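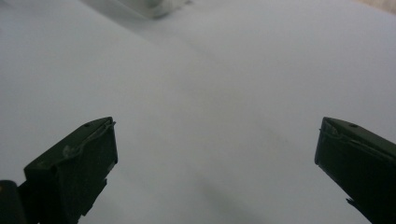 Reading time: 4 min · 185 views · Busero Home Forum > Storage and Tidying

Clear bins for snack bags, yes or no

breadbox_hal wrote:
I have a white table and I bought a clear bin to go on it. I would like everyone to take a moment with that decision, as I have.

The table is square, white surface sheet on top, light wooden border. The bin is see-through plastic with ribbed sides. The listing said it would "bring visibility to your pantry." What it brought was a thing I can't find until my knuckles do. It's meant to hold the chip bags, which currently live on top of each other in a heap and slide onto the floor when you want the one at the bottom.

Two questions. Does a clear bin do anything for bags that an ordinary box doesn't? And do you stand the bags up or lay them flat? Mine are the crinkly kind that won't do either for long.

pantrymoth replied:
Stand them up, seam side down, opened ones at the front with a clip. Lay them flat and you've made the same heap with walls.

Clear is worth it. You see there's one bag left and you buy more. With the wicker thing I had before, I bought pretzels four trips running.

Dora_K replied:
Clear is a scam perpetrated by people who photograph refrigerators. Snack bags are the loudest objects in any house. They're orange, they're red, they have a cartoon on them. You don't need a window to find them. Get something opaque and put a label on it.

pantrymoth replied:
Then you have to read the label.

Dora_K replied:
It says SNACKS. I got through it in under a minute.

breadbox_hal wrote:
I should add that the white is not negotiable. I share the place with Sajib Weerasinghe, who has opinions about white. 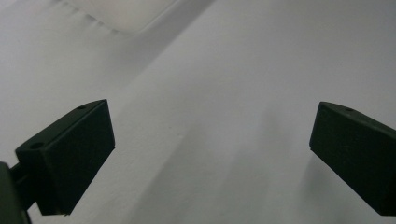 His theory is that a pale background makes you put things away, as anything left out looks like evidence. There's some truth in it. One bag with a bit of orange on it and the whole table looks like a crime was committed by a nine-year-old. The bin, meanwhile, gets away with everything. I set a mug down half inside it in January and had to mop.

So opaque would be fine by me, but he says an opaque box on a white table is "a lump." I have been outvoted one to one.

kong_fu_panda_mom replied:
Stripe of painter's tape around the rim. Problem over. Blue, so it looks deliberate.

Which bin is it? I had the Potus one with the ribs and it cracked at a corner. The Sinura is heavier and the ribs are farther apart, so crumbs don't get packed in there. Both are sold as crush proof. I would not stand on either.

breadbox_hal wrote:
Potus, I think. The sticker went in the trash with the receipt, so we'll never know. Tape sounds right. I'll have to bring it up with the management.

lidless replied:
Measure before anyone buys anything else! Half the bins people post here are too short. The bag sticks out of the top, flops over, and takes the bin with it because the bin weighs nothing. A bag that's mostly air wants tall sides. I keep a can of beans in the bottom of mine for ballast and my husband has stopped asking.

Dora_K replied:
So now it's a clear bin with tape on it and beans in it. We're getting close to a cardboard box.

pantrymoth replied:
A cardboard box gets greasy.

Dora_K replied:
A cardboard box costs nothing and you get a new one every time you order a clear bin.

breadbox_hal wrote:
Fine, I'm trying it upright, at the back of the table. The first bag in is the white and see-through one with the orange and red on it, which looked like it had been slept on well before I got involved. If the bag is floppy I pinch it by a corner and lower it in, as squeezing the middle only sends the chips down to one end. I'll do a week of this and then a week with the bags lying flat.
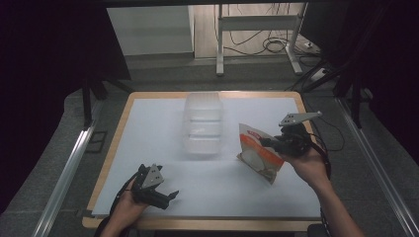
One week later

breadbox_hal wrote:
Upright wins, narrowly. Findings for the archive:

Bags that are mostly full stay up by themselves. Bags that are mostly empty fold over and hide, and those are the ones you get stale. Clips help. I own almost 60 clips, it emerged, all of them in the drawer with the batteries.

Ribs do collect crumbs. Rinse it, turn it over on a towel.

No beans so far. It did go over once, when I pulled out the only bag at the left end.

Sajib allowed the tape, but it has to be white.

kong_fu_panda_mom replied:
White tape. On the clear bin. On the white table.

breadbox_hal wrote:
I did mention that.

lidless replied:
Try the beans.

Dora_K replied:
My box is still fine, for anyone keeping track.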